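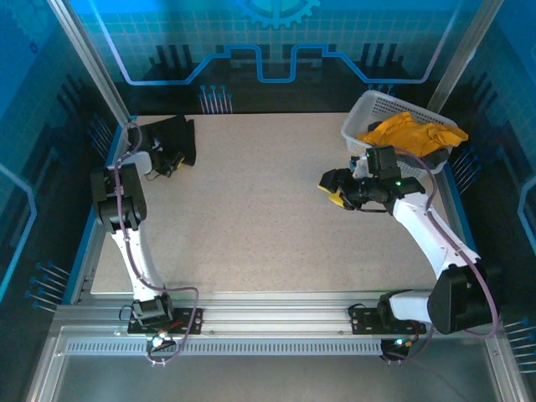 Home Kitchen Laundry Workshop Tips A-Z Search

Cloths and where to keep them

Quick ones this month, August is a mess here and the rags have taken over again.

Open basket beats a drawer. White plastic mesh, the cheap kind, back corner of the table. Air gets through the sides, so a cloth that went in a bit damp doesn't come out smelling like a pond. Yellow cloths in the basket, dark ones laid flat on the table. Mine stay sorted about as long as it takes to make coffee but it helps.

Don't stuff it. If the cloths are hanging over the front rim and you can't find the one you want, fold or throw some out.

One color per job. Yellow for dusting, dark for oil and metal polish, white for glass. Pick your own colors, just stick to them. Write it on a peice of tape if other people use the room.
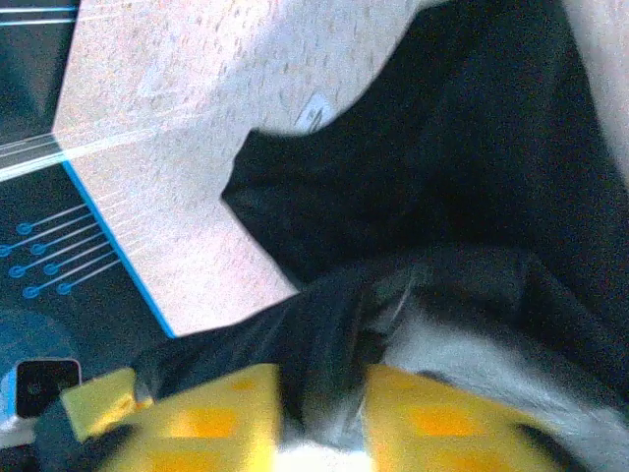 By the Workshop Corner editor, Mandagi Home Pages

Dark fabric on a speckled top. Good pairing for small parts, screws show up on the cloth and vanish on the flecks. So lay the cloth down first, then open the box. Smooth it from the middle out, creases hide washers. Corners too, a corner that sticks out gets caught on your sleeve and everything goes on the floor.

Lint. Black and navy show every bit of it. Wash dark cloths by themselves, inside out if they're sewn double, no softener. Softener leaves a film and then they just push the dust around.

Folding: half, half again, flatten with your hand. That gives you a bunch of clean faces to wipe with, turn to a new one when the first gets grubby. Big pieces I roll.

Speckled tops hide crumbs and sawdust, which is nice until you put your elbow in it. Wipe toward you, then run a bare palm over it. You'll feel what you can't see. For sticky spots a drop of dish soap in warm water, leave it a minute, wipe, dry. No scouring pads, they dull the finish and it won't come back.

Oily rags do NOT go in the basket. Spread them out flat outside till they're dry and stiff, away from the house. Linseed oil especialy, a wadded up rag can catch fire by itself.

Spare cloths: the Brudow pack of 35 lasted me well over a year. Skip the scented ones.

Next time, drawer liners.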